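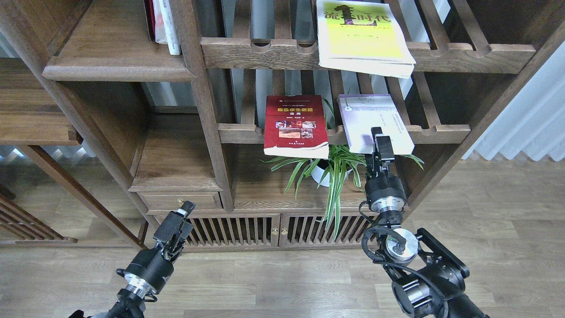
*Dark walnut bookshelf, a few books in, plenty of room left.*

I spent most of January thinking about a college basketball team that isn't very good, and I'd like to get some of it out of my head before the conference tournament wipes the whole thing away.

The team is Drullwood, which I've followed since I was a student there. If you don't know them, don't feel bad. The gym holds a few more than 1,000 people if the bleachers on the far side are pulled out, and they only pull them out for Cirkeck. This year they've been pulled out exactly when they should have been and I still couldn't get a seat on the aisle, but that's a separate complaint.

So, the offense. Everybody at the games wants to talk about the shooting, and sure, the shooting has been rough. We had a night against Trania where I think the student section was ready to come down and take a few themselves. But I've been rewatching games in the evenings (my wife has been very patient) and I keep coming back to the same thing, and it's the spacing on the weak side. When the ball goes into the post, the two guys on the far side drift toward the paint like they're being pulled on a string. Their defenders come with them, of course. Now there are five defenders inside of fifteen feet and our big guy is trying to pass out of a phone booth.

He's a good passer, too! That's what drives me nuts. Go back and watch the first half of the home game with Trania, before everybody got tight. There's a possession where the far wing stays put, all the way out in the corner with his hands ready, and the pass gets there in plenty of time and he knocks it down. It looked so easy. Then we didn't see it again until maybe the last 3 minutes, when we were already down double digits and Trania had quit chasing people.

I brought this up with Detlef Brandes, who sits behind me and played a bit overseas when he was younger. Detlef thinks I'm wrong, by the way. He says the wings are crashing in because the coaches want offensive rebounds, and that we'd be even worse if we gave those up. He might be right about what the coaches want. But if you're sending two extra people to the glass on every post touch, somebody has to be back when the other team gets the rebound, and that somebody has been our point guard, alone, backpedaling. Cirkeck ran on us all night that way. I lost count of the layups and I didn't go back to find out.

Anyway, the Cirkeck game. We lost, but I came out of it in a better mood than I went in, which my son thinks is a sign of illness. The freshman guard, Bauerfeind, finally got real minutes. He played 30 of them after sitting most of the first month, and he did two things I liked a lot. One, he didn't pick up his dribble when the trap came. He backed out, pulled the two defenders with him, and waited for somebody to flash to the middle. You'd think any college guard would do this, but I have watched a lot of Drullwood basketball and I can tell you it comes and goes. Two, he talks. You could hear him from my seat, pointing people around on defense, and he's the youngest guy out there.

He also threw a pass into the band. The trombones handled it well.

I don't want to put too much on a freshman after one good night. We did that with the last kid and he transferred. But I do think the lineup with Bauerfeind and both seniors should get a longer look, even if it's small and even if it gets pushed around on the boards. It's the only group we have where everyone on the floor has to be guarded. They scored 37 in the second half against Cirkeck, and for us that's a fireworks show.

The defense I'm less worried about. It's been fine. We switch too much on the side pick and roll for my taste, and we end up with a guard fronting somebody six inches taller, but the help has been on time and they don't foul much. I'd take this defense and last year's offense and be a pretty happy man.

What's left is two at home and then the long road trip, with Trania on the back end of it. That building is awful for us. The rims are tight, the visitors' section is up behind a pillar, and the parking is around a mile away — I've done that walk in sleet and I will be doing it again, because Detlef already bought the tickets and is driving. He says if the wings stay in the corners even once he'll buy the burgers on the way home. I'm bringing a notepad.

If anyone has the second half of the early Trania game recorded, please email me. Mine cut out right after the under-eight timeout and I'd like to see who was supposed to have the corner shooter on that inbounds play.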